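The Kotian Pattern

The pattern arrived folded in eighths and had been opened so often that the paper had worn through at the centre. Finn Seidel laid it on the cutting table, put a steel rule along each edge, and wrote down what he could read.

It was for a quilt 90 inches by 108 inches, in one block, repeated. The block was called Gurkau Crossing. It did not appear in either of the block dictionaries in the workroom. The finished size was given as nine inches, and the seam allowance as a scant quarter. The number of pieces for the whole top was given in pencil in the margin as 3,558. Underneath, in a different pencil, someone had written 2,430 and ringed it.

He worked the first figure and could not make it come out. A top of that size took ten blocks across and twelve down, which was 120. If every block was the same, the number of pieces had to divide by 120, and 3,558 did not. Neither did 2,430. He wrote this on the job sheet and put the pencil down.

The customer was a Mrs Kotian of Mumlow. Her letter was clipped to the sheet. It said that the quilt had been begun by her mother and left off, that she had the pattern, one finished block and a pillowcase of cut pieces, and that she would like it made up and quilted by the spring. She did not mind which batting. She enclosed a deposit of 600 and asked for a receipt.

Seidel had made the receipt out the same morning. The firm took in unfinished work from all over the county, and most of it was simple. Tops came in with a border missing, or with the blocks made and not joined. He priced by the hour for piecing and by the square foot for quilting, and he was seldom wrong by more than a day.

He emptied the pillowcase on to a sheet and sorted by shape. There were squares, half-square triangles, a long thin trapezoid and a small kite. The fabrics were dress cottons and shirtings, mostly blue and brown, with one strong red that had been used sparingly. The grain ran true on all of them. The points had been trimmed at the same angle, so that one piece would sit against the next without pinning. It was good cutting. He measured the squares with the rule and then with callipers, and they agreed with each other to the width of a thread.

The finished block was less good. It measured nine inches and one eighth along the top and nine inches exactly along the bottom. He turned it over. The seams were pressed to one side, toward the dark, except in the lower left corner, where they had been pressed open. That corner held the red kite.

He unpicked nothing. He drew the block on squared paper at full size and counted 21 pieces.

Twenty-one times 120 was 2,520. That was 90 more than the ringed figure.

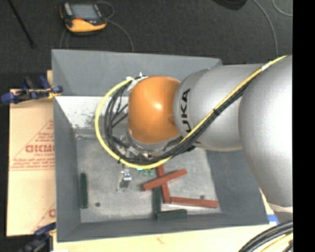

Issue 21

He ate his lunch at the far end of the bench, away from the cloth. When he came back he drew the block again, this time leaving out the red kite and joining its space to the trapezoid beside it. That gave 20 pieces. He then had two blocks, one with the kite and one without, and a simple sum. Call the number of blocks with the kite one thing and the number without it the other. Together they had to make 120. The pieces had to make 2,430.

The answer was 30 blocks with the kite and 90 without.

He checked it twice. Thirty at 21 was 630. Ninety at 20 was 1,800. He wrote the total on the job sheet under his earlier note and drew a line beneath it.

This left the matter of where the 30 went. A quilt with one odd block is a mistake or a signature. A quilt with 30 has a layout, and the layout was not on the paper. He held the sheet up to the window in case there was an impression of something written on top of it. There were dents along one fold, but they were from a tracing wheel.

He telephoned Mrs Kotian at four o'clock.

"There are two blocks," he said. "Your pattern shows one."

"I only ever saw her make the one," she said.

"Did she say how it was to be set?"

"She said it was the road from Gurkau. She grew up there. I don't know that she meant anything by it."

"Was there a bend in it?"

There was a pause on the line. He heard a chair being moved.

"There was a river," Mrs Kotian said. "The road went over it, and then it followed it for a bit, and then it went back over. She used to complain of it. She said whoever built it had been paid by the bridge."

He thanked her and asked whether she would prefer cotton batting or wool. She said again that she did not mind. He put down cotton.

The red kite had one sharp point and one blunt one. If two blocks were set side by side with their kites in the same corner, the sharp points ran in the same direction and did not touch. If the second block was given a quarter turn, they met. He cut 120 squares of paper, marked 30 of them in red crayon, and began laying them out on the floor, ten across and twelve down.

A straight diagonal used ten and stopped at the side. A line straight down used 12. He tried a line that came in at the top left, crossed to the right, ran down the right-hand side for some distance and crossed back. With the crossings level it used eight blocks for each, and this left 14 for the rest. He counted the rows. The line could enter two rows above the first crossing and leave two rows below the second, and every marked square would touch another. There were several ways of doing it that came to 30. Only one kept the points meeting at each turn.

He left the papers where they were and weighted them with washers from the drawer.

In the morning he started on the piecing. He set the stitch length at two millimetres and ran a test seam on scrap, which came out a thread too wide. He moved the guide and ran another. The thread was a 50 weight cotton in mid grey, from Clelon, and he used it throughout, in the bobbin as well.

The plain blocks took him 25 minutes each at first and 18 by the end of the week. He pressed toward the dark. The blocks with the kite took longer. Pressed to one side, the corner had too many layers in it and would not lie flat, and the block came out small on that edge. He tried it three times. Then he pressed the seams open, as the mother had done, and it lay flat and measured nine and a half inches raw on all four sides.

He looked at her block again. The eighth of an inch was still there along the top. It came from the last seam, which had been sewn in black thread, by hand, where all the others were by machine. He considered taking it out. It would be ten minutes' work, and the block would then match the other 119.

He entered it on the job sheet as block 1, existing, not altered, and placed it at the top left where the road came in. The fullness could be eased into the seam of the next row.

The rows went together in two days. The quilting was a plain grid at two inches over the whole top, except along the line of red, where he followed the edge of the kites at a quarter inch. He bound it in a brown shirting from the pillowcase, cut on the straight, double fold, with the corners mitred.

Mrs Kotian came for it in March. He had it spread over the big table with the top edge nearest the door. She went round it once without touching it and then came back to the corner where she had started.

"That's hers," she said.

"Yes."

"It isn't quite straight."

"It's an eighth out," said Seidel. "I can show you where."

She said there was no need. She put her finger on the red and moved it across to the right-hand side, down, and back, and she stopped at both of the bends. Then she asked what she owed him, and he turned the job sheet round so that she could read it. The figure of 3,558 was still at the top with a query beside it.

"What's this one?" she asked.

"I don't know. It's on the pattern. It doesn't belong to anything I could find."

Mrs Kotian looked at it for some time.

"That was our telephone number," she said, and opened her bag to find her chequebook.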